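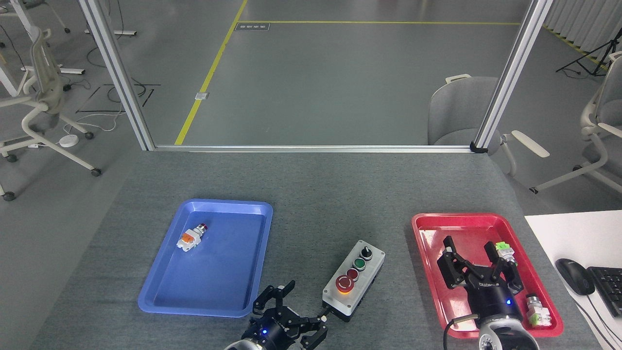 28 May 2023

I keep reading that sorting small parts into colored trays will change your life. Red for one kind, blue for the other, done. I tried it with a bag of push-button switches from Clanis, and I'm not sold.

The trays slide. A switch on its side rolls under your hand. And is a red button with an orange contact block a "red" part? The guide from Vurneder runs to 17 pages and skips that question. I'll give it until March, but my old drawer worked fine.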